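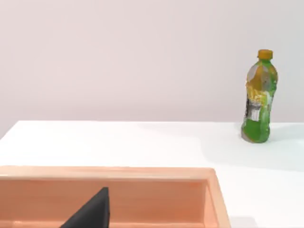 Tasusard Carry Case for Miniatures

2025-10-16, by the Hallholm workshop
Last updated: December

The Tasusard is a case for wargamers who keep their figures on metal or magnetic bases and want to carry a whole army to the club in one hand. It opens at the front, like a small cupboard, and inside there are steel shelves which you can put at the height you need. We have made it in our workshop in Hallholm for four years now. The present version is the third.

The first version was made for our own use. We play mostly horse and musket battles in 15mm and 28mm, and we were tired of foam. Foam is good for a single hero with a sword, but a battalion with bayonets is another matter. Each figure must be pushed into its hole and pulled out again, and after one season the bayonets are bent and the flags have lost their corners. With a steel shelf the unit goes in on its base and comes out on its base, and the game can start before the tea is made.

What is in the box

You receive the case itself with its door and handle, three steel shelves, the shelf pins, one sheet of magnetic rubber to cut for your own bases, and a printed instruction in four languages. The case comes assembled. The shelves are packed flat against the back wall, please remove the cardboard between them before the first use, and also the two strips of tape on the door.

Shelves and heights

The side walls have slots from the bottom to the top. A shelf slides into any pair of slots and is held by one pin on each side. For 15mm infantry you can place the shelves quite near to each other. For 28mm infantry with flags or pikes you need to leave a clear height of 100 mm, and for cavalry with raised lances it is better to measure first and not trust the eye. We have both been wrong about lances, and a lance is always the first thing to touch the shelf above.

Extra shelves are sold separately. The case takes up to 5 shelves in total, and if you use all of them it is heavy, so please read the part about weight.

The shelf is painted in dull gray. Some customers asked us for a green one. We tried it and the paint was thicker, and the magnets held less well, so we went back to gray.

Which magnets to use

The sheet in the box is enough for a small army. It has a sticky side. Cut it a little smaller than the base, press it firmly, and let it rest overnight before you put the unit on the shelf. If the base is made of card, paint the bottom with a thin coat of white glue first and let it become hard, otherwise the sticky side will take a layer of the card with it when the weather is warm.

For metal figures on plastic bases, especially cavalry, we recommend small round magnets in place of the sheet. Two of them on a base for three horsemen is normally sufficient. If you have already steel under your bases, as many players do, you will want the Drima liner. This is a magnetic sheet which covers the whole shelf, so that the base can stay as it is. Do not use the liner together with magnets under the bases. The two can push each other away, and the unit will slide in a manner you do not expect.

Resin terrain pieces, houses and trees do not belong on the shelves. They are too high and too light at the bottom. For these we make the Thampi drawer, which fits in the lowest place of the case and has a soft lining. It takes the space of one shelf set for 28mm. Hills do not fit in it, except very small ones.

Weight and transport

Empty, the case can be carried easily by a child. Full of metal figures it is a different object. The handle is fixed through the top wall with bolts and we have had no handle break, but your arm may have another opinion after the second staircase. If you play with metal 28mm, consider two cases with fewer shelves.

Always carry it upright. The magnets will hold when the case leans, for example in the trunk of a car on a bad road, but they are not made for a case which is lying on its back. Close both catches, the upper one also. In the car, place the door side against the seat.

Please do not leave the case in a car in full summer. The steel does not suffer, but the glue under the bases does.

Cleaning

A soft dry brush is the best tool. The outside can be wiped with a damp cloth and a little dish soap. Inside, do not use water around the slots, because it stays there. If you find small marks of rust on a shelf, rub them away with fine steel wool and put on a thin coat of matt varnish.

What has changed in the third version

The catches are bigger and can be opened with cold fingers. The door now opens fully, flat against the side, where before it stopped halfway and was in the way on a narrow table. The pins have a colored head, so that you find them again on a carpet. Shelves from the second version fit in the third. Shelves from the first version do not fit, they are slightly too wide, and we are sorry about this. If you own a first version and need more shelves, write to us, we still have a small number on the back rack.

Price and delivery

The Tasusard costs 49 euros with three shelves. The Thampi drawer, the Drima liner and extra shelves are on their own pages. We make the cases in small groups, and when one group is sold you can still order, but you wait for the next. Orders for a gift in December should reach us early in the month, as the workshop is closed for the holidays and the parcel service is slow at that time.

If a part is missing or damaged, keep the carton and send us a photo of the part and of the label. We send the new part without cost. A case can be returned if it was not used. Once magnets or liner have been glued inside, we can not take it back.

Custom colors for the door are possible from the spring. The list of colors is not ready yet.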